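Unit 4: How a TV Season Is Put Together

Most anime series run 12 or 13 episodes, one per week. A studio such as Steltberg may have two titles in production at once, and a single episode can use over 300 cuts. Storyboards come first, then layouts, then key animation.

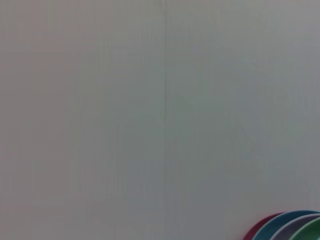
In-between drawings are often sent to outside studios — Lodska is the case we use in the reading. Checking and coloring follow.

For next class, read pages 6 to 40 of the packet and list the steps where a delay would push back the air date.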